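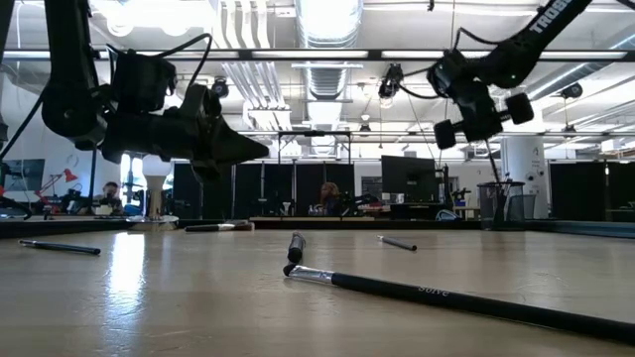

The vibration is surely a tyre matter and the wheels ought to be balanced again before anyone opens the bonnet, according to the reply left under our last entry. The suggestion has been considered and the reply is thanked for it. The wheels were balanced a second time this morning, the front pair was exchanged with the rear, and the complaint is unchanged.

Notebook > Kavside workshop > Atum hatchback > June

Entry for June, second part. Subject: vibration through the floor and steering wheel, Atum hatchback, petrol, manual gearbox.

The customer's complaint concerns a droning noise and a tremor in the steering wheel when joining the motorway. On the road test the tremor came in at 3000 rpm in third gear, and at the same engine speed in fourth and fifth. Road speed made no difference. With the car standing still and out of gear, it could be produced at the same point on the rev counter, though more weakly. A tyre or wheel fault would follow road speed and would disappear at a standstill. The driveshafts are set aside for the same reason.

Ignition and fuelling were checked next. No stored faults. The plugs are an even colour and the compression readings are close to one another. The exhaust was examined along its full length on the lift. One rubber hanger at the rear is perished and has been replaced from stock; it made the car a little quieter at idle and did nothing for the main complaint. The heat shield over the centre section was held by hand with a glove on, engine running, and is not the source.

This leaves the mounts. The lower torque mount is sound. The right-hand upper mount looked acceptable from above, but with the engine supported and the bracket removed there is a split in the rubber on the underside, running most of the way across. When the engine is rocked on the bar the metal centre touches the outer ring. It is the view of the workshop that this contact carries the engine's vibration straight into the body, and that it shows itself only when engine and bracket happen to move together.

Service history: the mount was last disturbed when the timing belt was changed at another garage, 3000 km ago by the invoice in the glovebox. The invoice does not list new bolts. The two bolts taken out today show marks of having been used more than once, and one was noticeably easier to undo than the other. It cannot be said whether this led to the split, and nothing to that effect is to be put on the customer's job sheet.

Parts. The Wiriya replacement mount was ordered first and arrived before noon. The stud is the correct thread but the rubber is a good deal harder than the original when pressed with the thumb. The workshop's past experience with the harder type is that it cures the drone and brings in a buzz at idle — an exchange that customers do not thank us for. The Wiriya part is boxed on the returns shelf. An original-pattern mount has been requested from the Isside depot, together with new bolts.

Fitting notes for whoever takes the job on:

Support the sump with the wide wooden block. Do not use the small jack pad.
Fit both bolts by hand before either is tightened. Rock the engine gently and let it settle.
Tighten to 58 Nm with the weight of the engine on the mount. Mark each bolt head with paint pen.
Clip the coolant hose back into its holder. It was found lying against the bracket and is lightly rubbed; no leak, to be mentioned to the customer.

After fitting, the car is to be driven over the same route as before, with the windows closed and the fan off, and held at the same engine speed in third, fourth and fifth. The result should be written below this entry and not on a loose sheet.

Outstanding: delivery from Isside; the customer to be told that the car will stay overnight; old mount to be kept until the car has been collected. The torque wrench is due back from checking at four o'clock. If it is late, the final tightening waits.

This site uses cookies to remember your settings. Accept | Manage choices

Contact the workshop | © Kavside | Back to top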